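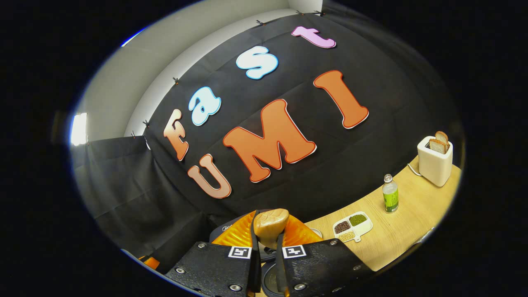

Unit 9: Reading a Spec Advertisement

Course notes, prepared by Jagadeesh Kurup and Hema Palaniappan

9.1 Terms

A spec ad is a commercial made without a commission. The maker pays for it, owns the footage, and has no right to the advertiser's trademarks beyond what the law allows in a portfolio piece. A commissioned ad starts from a client brief. A response ad answers another company's campaign and may be either kind.

Car spots are common spec work. One vehicle, one driver and one road will fill a minute of screen time, and the format is familiar enough that small departures from it register with viewers.

9.2 Case: the Clatlow wagon spot

The Clatlow spot was written for an electric wagon and shot by a small crew working as Pamach. It contains 13 shots. The car does not appear until shot 9. Before that the viewer sees a driveway, a kitchen and a long argument over a parking space, with no product name spoken.

Note the order of information:

Shots 1 to 4 set up the dispute.
Shots 5 to 8 repeat it with less dialogue each time.
Shots 9 to 12 bring in the car – first by sound, then in profile.
Shot 13 carries the name and no tagline.

The sound edit does most of the work in the third group. Tire noise is mixed above the motor, and the music stops one shot before the car arrives. Students often place the stop later than it falls. Check it against the waveform.

9.3 Case: the Ramalho reply

Ramalho released a reply in April. It reuses the driveway and the argument but shows the car at once. Viewers who had not seen the first spot had trouble following it. In a survey of 666 viewers run for this course, almost half could not say what was being sold.

A reply borrows its setup. If the setup is not widely known, the reply has to restate it, and that takes screen time away from the product.

9.4 Assignment

Choose one car ad under three minutes long. Write a shot list with start times, then mark the first appearance of the car, the name and the price, if any. State whether the ad is commissioned, spec or a reply, and give your evidence. Upload the list to Grinico as plain text before the next lab. Late lists are marked but not discussed in class.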